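Section 2: Setting Up the Two-Arm Bench

Meredith Student Robotics Club – Bench Guide
Applies to the Odlow arm pair and Orar control software
Revised 15/09/2019

This section must be completed at the start of every club session. Members who have not passed the safety check may watch but may not operate the arms.

2.1 Before switching on

1. Confirm that both arms are firmly fixed to the mounting rail.
2. Remove bags, drinks and loose tools from the table.
3. Check every cable for wear. Report damage to the session supervisor and do not attempt a repair.
4. Plug the arms into the power strip, left arm first.

CAUTION: Keep hands, hair and lanyards clear of the grippers whenever the power strip is on.

2.2 Starting the arms

5. Switch on at the strip and open Orar on the bench computer.
6. Select "Enport Sorting Task" and enter profile number 217.
7. Choose Home. Both arms will move slowly to the start position. Do not touch them while they travel.
8. Check that the cable between the arms has enough slack to follow both grippers through their full reach.

NOTE: If Orar shows error 797, close the program, switch off at the strip and begin again from step 5. If the error returns, record it in the bench log.

2.3 Checking the views

9. Open the overhead view and the wrist view in turn. Compare them with the reference views. 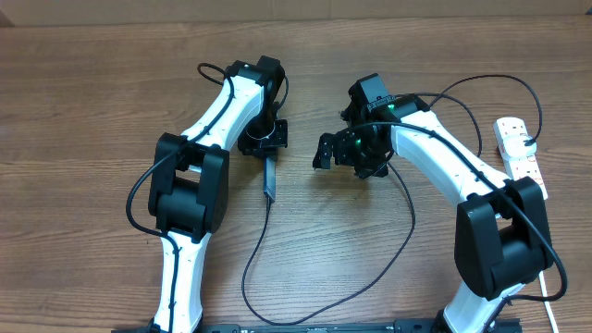

Overhead view, both arms over the table

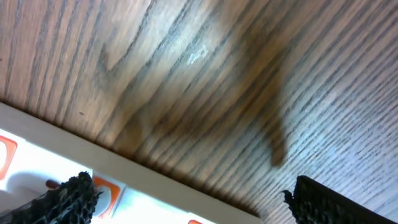

10. Wipe the lens with the dry cloth provided if either view stays cloudy when the arms are still. Liquid cleaners must not be used.
11. Open and close each gripper once from the control panel.
12. Place the sorting pieces on the table only after all movement has stopped.

CAUTION: Wrist joints must not be turned through a full 360 degrees. Doing so will strain the cables – damaged cables were the main cause of lost bench time in February.

Once step 12 is complete, the team leader signs the bench log and the session may proceed to Section 3.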